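Warthorpe bench notes
@warthorpe_bench
September 2, 2021

1/ Thread on teaching by remote control. Task: memory module into a desktop board, tower on its side, operator driving the arm from a leader arm in the next room. No scripted motion anywhere in the demos.

2/ Three views from the fixed camera, then one from the wrist. The operator gets both feeds, side by side, on one monitor. 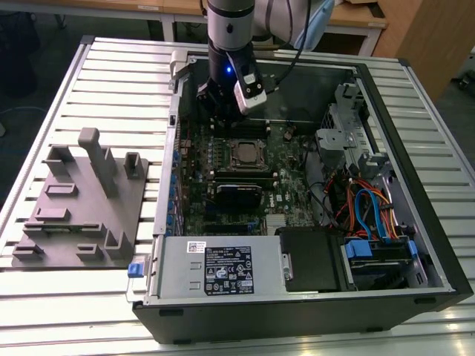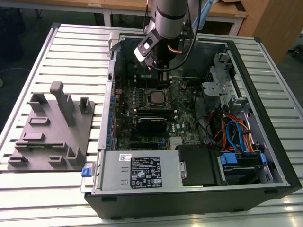
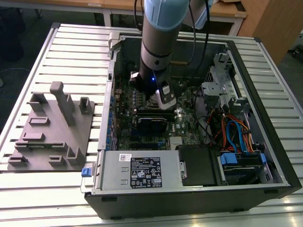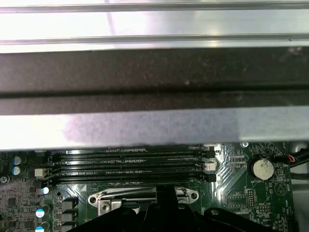 3/ Count so far: 68 demos recorded, 41 kept. A demo is kept if the module ends up seated at both ends and the operator never hit the force limit. We do not keep "nearly".

4/ Most of the rejects fail in the last few millimeters. The approach is easy to drive. The push is hard, as the leader arm gives no force feedback and the operator has to judge contact from video.

5/ The fixed view is fine for getting the gripper into the case without touching the drive cage. It is poor for the slots themselves – the gripper sits over them and throws a shadow right where you want to look.

6/ The wrist view has the slots running straight across, with the latches at the right end easy to find. The gripper hides a good part of the lower board. Operators learn to line up on the slots before they descend and then trust it.

7/ We tried hand guiding first (arm in gravity compensation, person holding the wrist). Faster to learn, and you feel the click. Two problems: the person's hands were in every camera view, and the recorded forces included the person. Dropped it after 16 demos. None of those are in the count above.

8/ Control settings, for those who asked. Translation scaled down to a quarter once the tip is below the top of the case. Wrist rotation locked during the push. Unlocking it gave us crooked insertions, one end in and one end proud.

9/ Logging: joint positions, gripper opening, wrist force, both video streams, one clock. The Trusell recorder handles the sync. Before that we matched streams by hand and were off by 2 video frames in places, enough to put the contact in the wrong spot.

10/ Tip for new operators: pause before the push. A full stop, half a second or so. It makes the demo easier to cut into segments later and the trained policy picks up the pause too. It looks slow. Leave it in.

11/ Open question: whether to keep recoveries. If the module catches on a latch and the operator backs off and tries again, Grostdale says throw it out. I want those in, marked with their own label. Will train both ways and post the numbers.

12/ Next up is unplugging cables with the same setup. Expect a worse keep rate.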